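Skellbridge works safety project, progress note for July
To: Sigrún Kvaran, Sinell fund
From: Caroline Kombo

Sorry this is short, written between shifts. Full tables to follow when payroll send the hours.

Where we are. Walkdowns done in the melt shop and the rolling mill. Coke side not started, access permits held up again. Old gas line behind the reheat furnace now isolated and tagged, Stüber crew did it overnight, finished 4 a.m. No injuries during the work. One near miss, a dropped flange on the upper walkway, written up and closed.

Training. Target was 1,000 workers through the half-day gas and confined space course. We are at 1,138, mostly thanks to the contractors, who sent far more people than they signed up for. Less good: permanent staff on nights are badly under-represented. Supervisors won't release them and I can't blame them, the night crews are thin already. Asking for permission to run the course on site at shift change and pay the extra hour out of the travel line. Need an answer on that soon please.

Alarms. Kundunier delivered 500 personal gas monitors. All handed out, signed for by badge number. Charging racks are a problem, they were put in the locker room by the east gate and people coming in from the west side just skip them. Moving 2 racks to the west gate. Electrician booked.

Refuge room. Door seals replaced, phone line tested and working. Air supply certificate still outstanding, I have chased it three times. Until it comes the room is not counted as complete and we haven't claimed for it.

Union. The safety reps now get the walkdown sheets the same day insted of at the monthly meeting. Made a big difference. More faults reported, which looks bad on the chart but is what we wanted. Please don't read the rise as things getting worse.

Families' liaison. Two open evenings held at the hall. Decent turnout at the first, poor at the second, clashed with the school concert. Questions were nearly all about sirens: what the long one means, who gets called, how fast. Leaflet being redone in bigger type.

Spending. Under on travel, over on translation, on budget otherwise. Leaflets in three languages cost more than quoted.

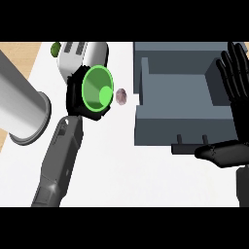

Sigrún Kvaran, on the first draft of this note: I'm fine with the shift change idea as long as the reps agree to it in writing. What I can't see in here is a date for the coke side. Permits were the reason last time too. Who is holding them, and does the plant manager know?

Fair. Answer is the permits sit with the plant's own engineering office, and yes he knows, I spoke to him at the gate. He has promised a decision before the August shutdown. If it slips past that I'll come back to you with a revised plan for the coke side and we leave that part of the money untouched.

Next up: west gate racks, night course, air certificate, new leaflet out to households. Also a second drill, unannounced this time, reps know but not the date.

Receipts are in the shared folder, the translation invoice is the one thats missing, coming.

C.K.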